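Setting Up Your Team Page and Sending Your First Messages

Section 3 of the Walk Captain Guide - Elstead to Nadthorpe Charity Walk

Read this before you touch the page. If your team was signed up last year skip to step 4, your login still works.

Before you start

Have these ready:
- the email address you want donors to see
- your team name (30 letters max, no symbols, it chokes on the & sign)
- a short reason you're walking, two or three sentences
- your walker list, first and last names

Create the team page

1. Go to the walk site and press Start a Team. Not Join a Team. People do this every year and end up as a walker on somebody else's page.

2. Type your team name. Check the spelling now. Once you save it only Leonor Carvalho in the walk office can change it, and she does those in batches on Saturday.

3. Pick your start point. Elstead is the full route, 8 miles. Brandão Park is the short one, 3 miles, strollers and wheelchairs fine. The whole team has to be on the same start point. If you've got people who want to split, make two teams and link them (step 9).

4. Set a goal. The box comes up with $300 already filled in. You can raise it any time, you can't lower it after the first donation comes in.

Note: the goal is for the team, not each walker. Walkers get their own goal when they join.

5. Write your story. Paste it in from somewhere else, the story box times out and you lose everything. Keep medical details about other people out of it unless they said yes. Kids too - first name only.

6. Press Publish. The page is live right away. If it says Pending, you missed the email confirmation. Check junk.

Add your walkers

7. Open Team, then Invite. Paste the emails in with commas between. One bad address stops the whole list, so if nothing sends, look for a space or a missing dot.

8. Walkers get a link. They have to click it themselfs, you can't accept for them. The waiver is in there. No waiver, no bib.

9. Linking two teams: open Settings, Linked Teams, type the other team's name exactly. The other captain has to approve it. Totals show together but the money is still tracked seperately.

Caution: do not share your captain password with walkers so they can "just fix one thing." It opens the donor list, with addresses.

Make the first donation yourself

10. Any amount. A page sitting at zero stays at zero. Ten dollars is fine.

Send your messages

11. Make a list of people before you write anything. Family, work, old classmates, the neighbor who always buys the cookies. Custódio Mendes captained the Suris Street team last October and wrote to every single person in his phone, 116 of them, over one week. Most of his total came from people he hadn't talked to in years.

12. Write to one person at a time. Group messages get muted. Copy and paste is OK, but change the first line for each one.

Something like this works:

Hi Dana, hope the new job is going well. I'm walking with my team from Elstead this year and trying to reach our goal. If you can chip in even $5 here's my page. No pressure at all. Would love to catch up either way.

13. Do a few a night. Send too many too fast and some apps lock your account for a day, they think you're spam.

14. Mark who you wrote to. Paper, spreadsheet, whatever. Asking the same person twice in a week is not great.
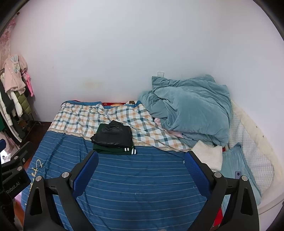

Thank your donors

15. Say thank you within a day if you can. The site sends a receipt, that's for taxes, it isn't a thank you.

16. Public thank yous: tag them only if their donation isn't marked Anonymous. Look for the gray A next to the name. Never post the amount.

17. One reminder is OK, a week before the walk. Only to people who didn't answer. If they said no leave it alone.

Cash and checks

18. Cash goes in the envelope from your captain packet. Write the donor's name and email on the slip or they won't get a receipt. Checks are made out to the walk, not to you.

19. Drop envelopes at the Nadthorpe office, weekdays before 4:30. Don't mail cash. Offline gifts take a few days to show on your page - don't enter them yourself as well or they count double and Leonor has to back them out.

If something goes wrong

Page won't load on your phone: try a computer, the editor is bad on small screens.
Donation went to the wrong team: have the donor reply to their reciept, we can't move it on your say-so.
Walker can't find the team: they're probably searching the old name. Send the link.
Forgot password: use Reset on the login page, the office can't see it.

Next: Section 4, Bibs, T-Shirts and Parking.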